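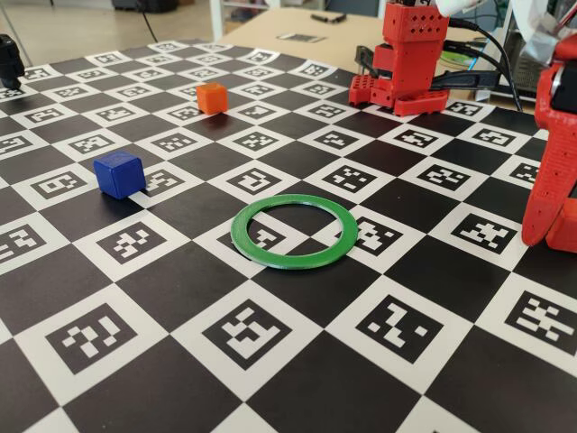
Two cubes, one ring and a great deal of black and white.

I have a theory that you can tell how a household is going by what lies on its good table. Ours used to hold a fruit bowl. Lately I have been more interested in surfaces that hold hardly anything: a blue cube, an orange cube, a green ring lying flat, and under them a pattern so busy it makes a tea towel look shy.

My objection to the checkerboard is long-standing. In July we stayed in a rental at Endach where the kitchen floor was black and white squares from wall to wall, and I spent the week hunting for things I had dropped. An olive simply ceased to exist. The owner's folder called the floor "timeless". It cost me an earring and most of a packet of peppercorns.

So I was ready to dislike a board that has squares inside its squares, with little blocky patterns inside those. It ought to be unbearable. Put a plain cube on it, though, in a colour you could name from across the road, and your eye goes straight there and sits down. 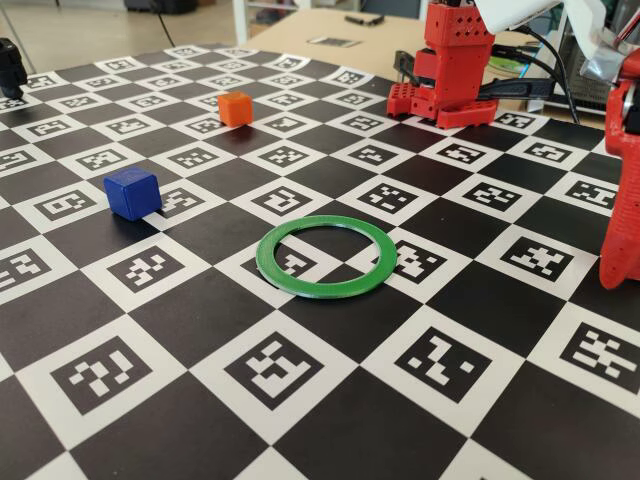

I blame beige for my having forgotten this. For a decade the shops have sold us oatmeal cushions for our oatmeal couches, and we have all been losing the remote ever since. Farina, the homewares place near me, currently has a bowl in a colour called Fog. It is $139 and I walked past it twice.

Compare the humble plastic ring. Bright green, wide open in the middle, no pretensions to being a bowl. You can see what's underneath it, which is more than you can say for anything on my desk. I own a three-tier Tikex organiser, bought in a fit of optimism, and its main achievement has been to give the mess an upstairs.

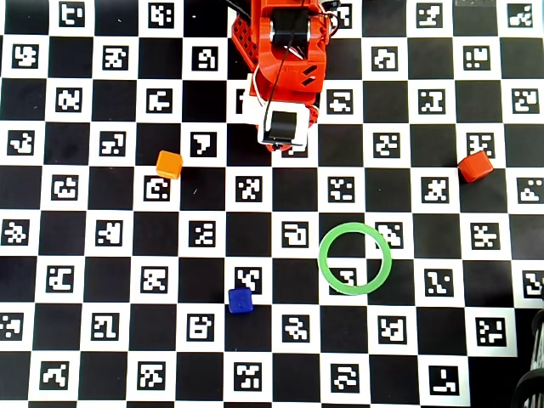

The Fludard catalogue, which arrives whether I want it or not, would have us believe that order is a matter of lids. I think it's a matter of colour and nerve. Own a few things, make them orange or blue, and leave them some room. A small cube set a bit crooked across a line doesn't look untidy when it has a whole square to be crooked in. Three pens on a bare desk look like a decision. Add the stapler, the dead batteries and the takeaway menus and you have my desk.

I won't be laying checkerboard at home. I've still got my pride, and one earring. But the fruit bowl is going back on the table this weekend, with oranges in it, and the mail can find somewhere else to live.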